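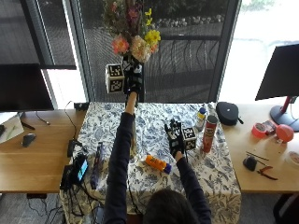
Fading prints: a conversation with Slavica Kelmendi

2025-01-11

Slavica Kelmendi tests dyed and printed cotton for Garg, a small textile laboratory. Most of her work concerns wash fastness, the degree to which a colour survives laundering.

"People blame the detergent," she says. "I look at the water temperature first, then the load."

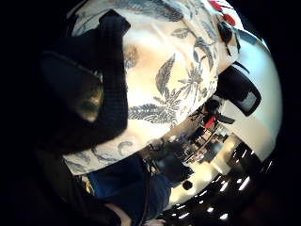
Reactive dyes bond with the cellulose in cotton, while pigments sit on the surface in a binder. Kelmendi says the second group loses colour mainly by rubbing. On a shirt with slate-blue and grey fronds over a cream-white ground, she would check the creases before anything else. "A fold rubs against its neighbour for the whole cycle. Turn the garment inside out and you move that wear to the plain side."

Her last trial ran to 51 washes on 27 samples. Blues held better than reds, although she does not consider the set large enough to publish.

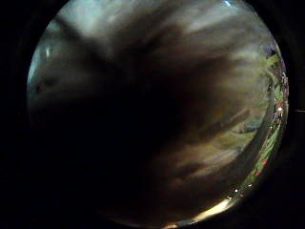 Drying and storage

Kelmendi dries test pieces flat and in shade. Direct sun is a separate problem, measured on a separate scale, and she is wary of combining the two. "If a sample has been on a line by a south window, I throw the result out."

Her colleague Hauwa Bako is repeating the trial in hard water. Results are due in October.

Print this page | E-mail this article
Shares: 343 | Comments: 27

Related
Reading a care label
Hauwa Bako on hard water and cotton
Linen: why it creases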